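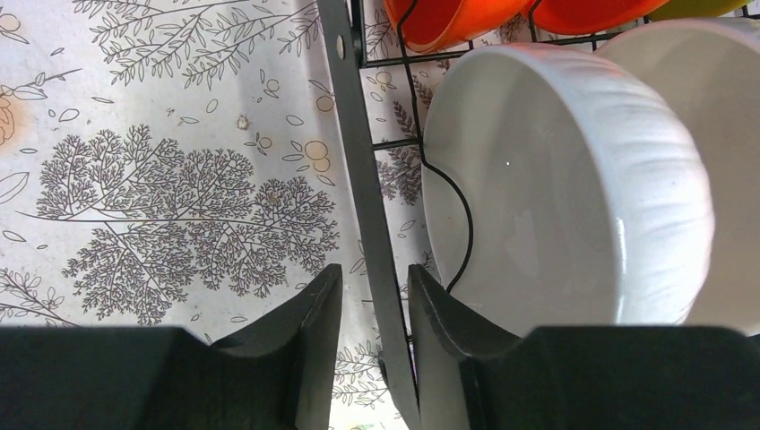 Detail of a black wire dish drying rack, with patterned tablecloth behind.

FOR IMMEDIATE RELEASE

Drandano Opens Furnished Rental Building in Clellholm

CLELLHOLM, 13/10/2020 – Drandano, a residential property company, has opened Luline House, a building of 72 furnished apartments at 605 Rakena Street in Clellholm. Leasing is open now and the first tenants have moved in.

The building is meant for people who need a home for a few months or a couple of years and do not want to buy furniture for it. Tenants include hospital staff on short contracts, graduate students and families who have sold one house and have not yet found the next. Leases start at five months. Pets are allowed on the lower floors.

Luline House was built as a shoe warehouse and later used as county offices. Drandano bought it after the county moved its records department across the river. The brick walls and the main staircase were kept. The plumbing, wiring and windows were replaced, and a second elevator was added at the north end of the building.

Each apartment comes with beds, a sofa, a table and chairs, window shades and a kitchen that is ready to cook in. Kitchens have a full-size stove and refrigerator, pots and pans, plates, glasses, flatware, a drying rack and two sets of dish towels. Bedding can be rented by the month or tenants can bring their own. Washers and dryers are on every floor and do not take coins. They are free to use between 7 a.m. and 10 p.m.

"We asked renters in our other buildings what they had to go out and buy in the first week," said Delwyn Partington, director of leasing at Drandano. "The answers were small things. A can opener came up over and over. So did a shower curtain, a place to put wet dishes and a lamp for next to the bed. Those are all in the apartments now, and they stay there when a tenant leaves."

Partington said the company spent a good part of the summer testing furniture in two model units. Staff members stayed overnight and filled out a form in the morning. Several items were changed as a result, including the bedroom shades, which let in too much light from the parking lot, and the dining chairs, which were heavy to move.

Heat, water, trash pickup and internet service are included in the rent. Electricity is billed separately. Parking is available in the lot behind the building for a monthly fee, and there is a locked room for bicycles next to the mail area. The Route 5 bus stops at the corner of Rakena Street and goes to the hospital and to downtown Clellholm.

Because of current public health guidance, the building's shared lounge and roof deck are closed for now. Drandano will open them when local rules allow. Packages are left on numbered shelves in the lobby so that tenants can pick them up without waiting at the desk.

Tours are being given one household at a time, by appointment, Monday through Saturday. Visitors are asked to wear a mask. People who cannot come in person can ask for a video call with a member of the leasing staff, who will walk through the apartment and answer questions. Applications can be filled out on paper or online, and most are answered within two business days.

Tenants who sign a lease before the end of October will not be charged the move-in cleaning fee.

About Drandano
Drandano owns and manages rental housing in Clellholm and nearby towns. Its buildings include furnished and unfurnished apartments, along with a small number of single-family homes. The company manages its properties directly and keeps its own maintenance staff.

Media contact:
Delwyn Partington
Director of Leasing, Drandano
605 Rakena Street, Clellholm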